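4. Training load and soft-tissue complaints in the spring block 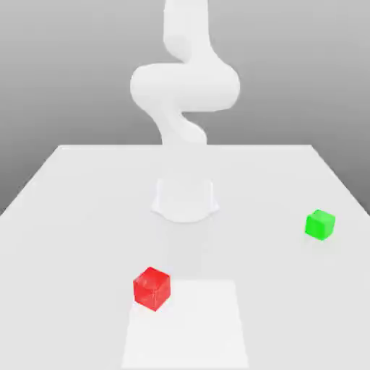
Figure 3. Rendered view of a white robotic arm on a gray tabletop. The arm is bent in an S shape above a round base with a flared lower rim.

4.1 Runners and setting

The runners in this section all belonged to the Grivar running group, a club that trains on a cinder track and on the hill paths behind it. Of the members who returned the entry form, 47 met the criteria set out in Section 2 and were followed through the spring block. All had run at least three times a week through the winter, and all had entered the same local 10-kilometer race at the end of the block. Members who were coming back from surgery, or who had been told by a doctor not to run, were left out.

Ages ranged widely, and so did ability. The quickest runners in the group were used to racing on the track, while the slowest planned their season around finishing the 10-kilometer race without walking. We did not split the group by speed when we assigned training, but each runner's paces were set from a time trial run in the first week, so a session described as "steady" meant a different pace for each person and a similar effort for all of them.

The terrain matters for what follows. The track is flat and soft. The hill paths are not, and one of them, known locally as the Beteck path, drops steeply over loose stone before it joins the road. Club members use it in both directions. We did not ask them to avoid it, because it is part of how they normally train, but we asked them to write down each time they used it.

4.2 The training block

The block followed the plan described in Section 3, which we call the Daneshvar schedule after the club where it was first tried. It alternates harder weeks and easier weeks. In a harder week a runner does two faster sessions and one long run, with easy running on the other days. In an easier week one of the faster sessions is dropped, the long run is shortened, and the remaining faster session is run over short distances with full recovery. Runners could move sessions within a week but were asked not to place the two faster sessions back to back.

The time trial was repeated near the end of the block over the same distance and on the same track. Runners who felt any pain that changed their stride were asked to leave out the trial and to make a note saying so. We count a missed trial as missing data in the performance results and as an event in the complaint results, provided the note named a body part.

Strength work was optional. Those who did it followed a short routine of calf raises, step-downs and side planks, done after an easy run. The routine had been in use at the club for some years, and we made no change to it. Runners marked it with a tick in the diary on the days they completed it.

4.3 Diaries and definitions

Each runner kept a paper diary with one line for each day. The line had space for distance, time on feet, surface, a score for effort on a ten-point scale, and any ache or pain. Diaries were collected every second week and copied into a spreadsheet by one of us. Where the handwriting could not be read, the runner was asked. Where the runner could not remember, the field was left blank.

We use three terms in the results. A "niggle" is any soreness the runner wrote down that did not change the day's training. A "complaint" is soreness that led the runner to shorten, slow or skip a session. An "injury" is a complaint that lasted longer than one week or led the runner to see a doctor or physical therapist. The terms are nested, so every injury began as a complaint, and many complaints were noted first as niggles. Ordinary stiffness after a long run was left out unless the runner placed it in one leg or one joint.

Weekly load was taken as time on feet multiplied by the effort score, summed over the week. We also kept a plain record of weekly distance. The two measures moved together for most runners, but they came apart in weeks with a lot of climbing, where distance fell and load did not.

4.4 Results

Over the block, 23 runners reported at least one complaint. Most of these were in the calf, the Achilles tendon or the front of the knee. Thigh strains were less common, and those that were reported came on suddenly, usually on a slope or during a sprint. Calf and Achilles complaints tended to build up over several days, and in the diaries they often show up as a niggle on an easy day before they affected a faster session.

Complaints were not spread evenly through the block. They bunched in the first days of an easier week that came after a harder one. This was not what we had expected. Load in those days was low by design, and the sessions were short. One reading is that tissue strained in the harder week was noticed only when the runner slowed down and had time to pay attention to it. Another is that runners who felt fresh used the spare time for things outside the plan. The diaries give some support to the second reading. Several runners wrote of long walks, garden work, a game of soccer with their children or a scramble up a bank on a day marked as rest or easy running.

Weekly load taken alone was a weak guide to who would report a complaint. Runners with a high but steady load reported few. The change in load from one week to the next was a better guide, and it was more useful still when taken together with surface. A rise in load on the flat track was followed by few complaints. A rise of similar size on the hill paths was followed by more, and the descent of the Beteck path is named in the notes more often than any other stretch of ground.

Runners who ticked the strength routine regularly reported fewer calf complaints than those who did not. We are cautious about this result. The routine was optional, and the runners who chose it were also the ones who filled in their diaries most fully and moved their sessions least. It may be that a careful runner does strength work and also backs off early, in which case the routine would get credit that belongs to the habit.

Of the complaints, only 2 went on to meet our definition of an injury. Both runners stopped training for the rest of the block. All others went back to the plan, in most cases after a few days of easy running on level ground. Among those who ran the second time trial, the runners with an earlier complaint improved by as much as the runners without one. A short break of the kind seen here does not seem to have cost them fitness that the trial could detect.

4.5 What runners did after a complaint

The plan gave no firm rule for what to do after a complaint, beyond the advice on the time trial. Runners were left to make their own choices, and these are of some interest. The most common choice was to keep running but drop the faster session. Next was a swap to cycling or pool running for several days. Full rest was chosen least often, and mostly by older members of the group.

Those who kept running at an easy pace generally wrote that the soreness faded while they ran and came back in the evening. They tended to test the sore part with a few strides before deciding whether to go back to faster work. Those who felt a pull during the strides waited longer. We cannot say from the diaries which choice led to the quickest return, as the runners with milder soreness were also the ones most likely to keep going.

4.6 Limits of this part of the study

The group was small and came from one club. Its members know each other and train together, and what one runner writes down may be shaped by what others talk about after a session. The diary score for effort is a matter of opinion, and some runners used only the middle of the scale. Shoes were not recorded, although several members changed to a lighter pair for the Dosunitz 10-kilometer race and wore them in training beforehand. Sleep was not recorded either.

The definition of a complaint depends on a change in training, and a stubborn runner who trains through pain will be counted as having only a niggle. We compared the written notes with the attendance sheet kept at the track and found few cases where the two disagreed, but the sheet does not cover runs done alone. The next section applies the same definitions to the summer block, in which the hill paths were closed in August and all faster sessions were run on the track.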